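Cooking oil, grass and the farm tank
4 min read

Darlene MacLeod started to collect used frying oil from restaurants in April, with one truck and a borrowed tank. Today her company, Paquette, makes biodiesel for farmers around Flollside.

"People think the fuel is the difficult part," she told me. "The difficult part is the price of the oil. When diesel gets cheap, my customers leave me, and I understand them."
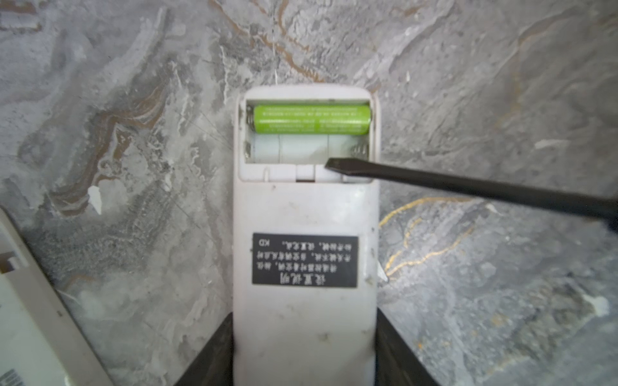

One battery in, one slot empty.

Last season the plant sold 3,773 litres. It is a small quantity, and she says so without embarrassment. She has seven farms on the list, and four of them run their tractors on a blend the whole year. The others stop in the cold months, when the fuel becomes thick.

I asked her if the province should pay a part of the cost.

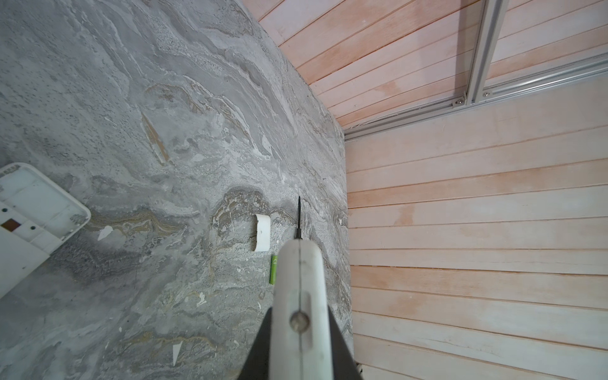

Istness, a rival collector, has argued that a subsidy would only push up the price of waste oil, and MacLeod partly agrees. "I would like a fixed price for four years – then I can go to the bank," she said. "A gift for one year does not help me to buy a bigger tank."

She is also in talks with Sodeck about making gas from manure and cut grass. The neighbours are worried about the smell, and she has invited them to visit a working digester before they decide.

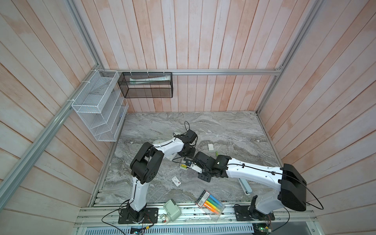
Comments

Prairie Kettle
We use the blend in our old baler. Change the filter early the first time!

R.T.
What does she charge per litre? The article does not say.

Marnie
My café gives its oil to Paquette. The pickup is always on time.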